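Virnard Weighted Lap Blanket – Review After One Winter

I drove an ambulance for a long time and I have been retired for a while now. I don't sleep well and I get jumpy in the evenings. My counselor, Raimo Salminen, had brought up deep pressure more than once. A service dog was not possible in our building, so I started looking at weighted blankets instead. I am not a medical person in that sense and this is only what I found using one.

I tried a full size weighted blanket first, a Rakex. It was well made but I could not stand it. It covered me from the neck down and I felt pinned. I gave it to my brother-in-law, who likes it. The Virnard is a lap blanket. It covers the thighs and knees and stops there, and that suited me a lot better.

Weight and fill

The fill is glass beads sewn into small squares. After a winter of nearly daily use the beads have stayed where they should. There was one spot near a corner where the stitching looked thin when it came out of the box. I ran a few stitches over it myself and it has held. I should not have had to do that on a new blanket.

The weight is enough to notice and not so much that you can't get up quickly. That matters to me. If the phone rings or there is a noise outside, I want to be on my feet without fighting my way out of something.

The cover

The cover comes off with a zipper along one long side. There are 2 ties inside to hold the insert in place. I would have liked 3, or one at each corner, because the insert slides toward the zipper if you fold the blanket the wrong way. The zipper pull is small and hard to grab if your hands shake. I put a key ring through it.

Washing is simple. Cold water, low heat, cover only. The insert is spot clean.

Does it help

Some. I use it in the evening when I read, and in the car when my wife drives. On a bad night it does not stop anything. What it does is give me something to pay attention to while I do my breathing. Santeri Halonen from my old station bought the same one and got nothing out of it, so people will differ. He went back to swimming.

It is warm. By April I was using it with the window open. I don't expect to use it much in summer unless Virnard sells a thinner cover, and I could not find one on their site.

Buying it

I got mine through Honkanen, a medical supply store. Shipping was fine. The Trerkow lap pad is cheaper and I looked at it in the store, but the cover does not come off and that ruled it out for me.

Good: right size, easy to get out from under, washable cover.
Bad: thin stitching in one corner, not enough ties, tiny zipper pull, too warm for summer.

I would buy it again – but I would check every seam before the return period was up. If you are getting treatment, talk to whoever is treating you before you spend the money. 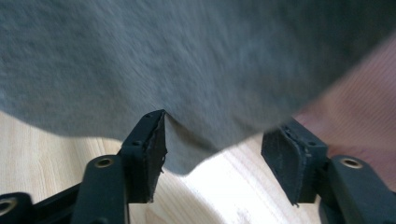

Soft gray fabric, with striped pink behind it.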